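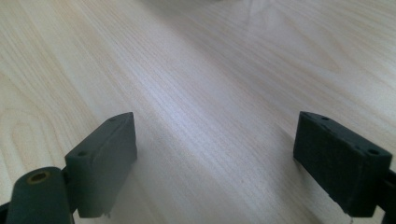

I'm trying to choose a finish for a desk I am making from veneered board, 1,153 mm long. I put one coat of Jelix water-based matt on a test piece in July and the sheen is uneven when seen from a low angle. On a pale top like this one the glare from a light washes the grain out completely, and the curved grain at the left stays visible only where the light doesn't catch it. I want the lowest reflection I can get at desk height without losing resistance to mugs. Is a second coat likely to raise the sheen or lower it? The tin says to stir before use and gives no gloss figure.

Sondix58

Stir it again, properly. Matt finishes get their low sheen from a matting agent that settles at the bottom of the tin. If you poured from the top, your first coat was closer to satin. Use a flat stick, scrape the base, and keep going for 3 minutes. Don't shake it, you will get bubbles.

A second coat usually evens things out. Sand lightly between coats with a fine grit and wipe off the dust. Thick coats dry shinier in my experience — two thin ones are safer.

As for mugs, leave the finish to cure fully before you judge it. Dry to the touch is a different stage. A cream cup and a wire basket on a pale table are the sort of load a desk top gets every day, and most scratches come from things being dragged.

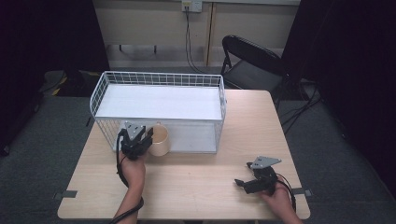
Jiller disagrees on the thin coats. Film thickness matters less than the temperature of the room, and a cold room gives a patchy sheen whatever you do. I'd also check whether the board was sanded evenly, as the curved parts of the grain can take up finish differently from the straight parts. Wipe it with a damp cloth first, let it dry, sand, then coat.

Dimitrov

use hardwax oil instead, much easier to patch. not as good with hot mugs though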